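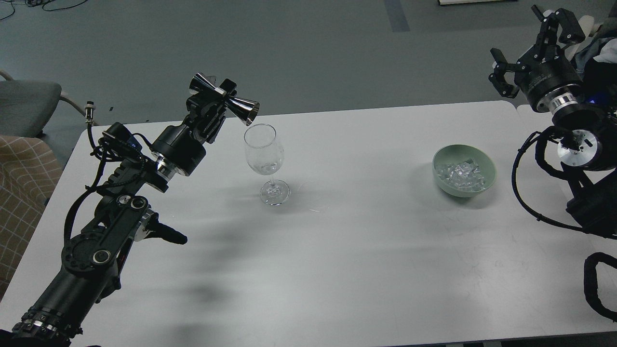

Siiri Vasiliauskas asked, after reading the April draft of this guide, whether the ice should go into the glass before the measure or after it. For the Flevley bar set, measure first. The order is given in section 3.2.

3. Measuring and pouring

3.1 Setting out

1. Stand the wine glass on a flat, level table. The foot must sit fully on the surface.
2. Fill the shallow bowl with ice cubes. Do not heap the cubes above the rim.
3. Place the bowl to one side of the glass, leaving enough space to tip the jigger without touching either one.
4. Rinse the jigger and dry both cups with a lint-free cloth.

Note: The jigger has two cups joined at their narrow ends. The larger cup is used for all steps in this section. Keep the smaller cup for syrups and spirits (section 4).

3.2 Pouring

1. Hold the jigger upright by the waist with the larger cup on top.
2. Fill to the inner line. Liquid above the line counts as an overpour; return it to the bottle.
3. Bring the rim of the cup up to the rim of the glass and tip slowly until the jigger is horizontal. Raise the far end slightly to drain the last of the liquid.
4. Add ice from the bowl with tongs, up to 3 cubes per glass.

Caution: Do not rest the jigger on the rim of the glass. The bowl of the glass is thin and may chip.

Caution: Do not scoop ice with the glass. If a glass breaks over the ice, discard all of the ice and wash the bowl before refilling it.

3.3 Capacity

Wine glass, to the rim: 300 ml
Ice bowl, level fill: 33 standard cubes

3.4 Cleaning

Hand wash the glass and the jigger in warm water with a mild detergent. Do not use steel wool on the jigger. For replacement parts, quote order code 146.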